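Eskola home robot project – our sim room is finally loading
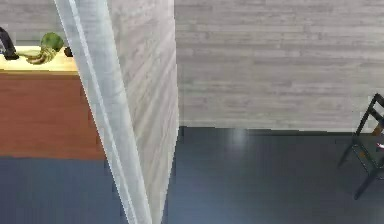
1 min read

gristix_mom
Hi all! Our student team has the practice room up in the simulator, plank walls, dark floor, brown cabinet with the plant on top, and I'm so proud of them. Next is driving past the divider to the chair. Any advice before we start the 30 test runs?

Jullska
Lovely! I'd swap that shiny floor for something matte, though. Ours threw the depth readings off for 6 runs – and the kids blamed their code, poor things.

tinbox
I'd gently disagree, Jullska. Real floors shine too, so let them struggle a little. The see-through panel worries me more. Make it a solid obstacle first.

gristix_mom
Thank you both! We'll try solid for 10 runs and leave the floor alone for now.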